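Last updated: 28 January 2024

4. Planning the Equipment Purchase

4.1 What the cell has to do

The Vondbridge depot takes in retired office computers and strips them for parts. Most of the work is still done at hand benches. The plan reviewed here was to buy one robot cell for the middle part of the job, after the side panel has come off and before the motherboard is lifted. We left panel removal out of the purchase. It varies too much from one case to the next, and a trained worker does it in less time than it takes to load a fixture.

Early drafts of the plan priced the arm first and treated everything else as extras. Rhea Tiongson, who kept the cost sheet, reversed that order after the first round of quotes. The arm was the easiest item to price and the one that changed least between suppliers. The gripper, the fingers, the bench fixture and the setup hours moved the total far more. We therefore built the budget up from the tasks, with each task listed next to the tooling it called for.

4.2 Fingers and fixtures

Drive removal was chosen as the first task to cost. In many desktop towers the hard drive sits in a plastic carrier that can be gripped and pulled without a screwdriver. Flat parallel fingers are enough for this, and they are the cheapest type to make or replace. Madico and Brarner both quoted for a two-finger gripper with bolt-on finger plates. The Brarner quote included one spare set of plates. The Madico quote did not, but its plates could be drilled in our own shop.

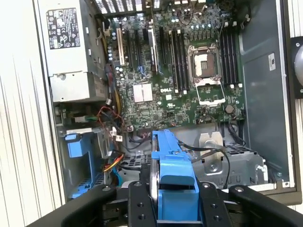

Figure 4. Drive carrier held between the finger plates, Dell desktop tower lying on its side.

Loose cable was the main planning worry. Power and data leads often cross the space the fingers need, and their layout differs even between two machines of the same model. We budgeted 40 hours of setup time for cable clearance alone -- more than for any other single item in the labor plan. Sajib Cassim argued for a second, smaller gripper to move cables aside. That request was put on hold until the first cell has run for a full quarter.

The fixture holds a tower on its side at a fixed height. We allowed for 50 mm of adjustment, which covers the case widths in the depot's stock list. A clamp with a wider range was offered by Mercado, but it needed a deeper bench and would have meant moving the parts racks.

4.3 Spares and running costs

Finger plates are treated as a consumable in the budget. The plan assumes one change of plates for every 271 towers, a figure carried over from the depot's older sorting line. It should be checked again once the cell has its own records. Bolts, pads and cable guards are grouped under one line, as they are too cheap to track one by one.

Training is costed separately. Two bench workers will each get 80 hours, split between safe loading and basic fault recovery. Further hours would come out of the March maintenance budget -- the depot has agreed to this in principle, though the amount is still open.

Contact: Vondbridge depot equipment planning | Copyright 2024, the authors | Back to top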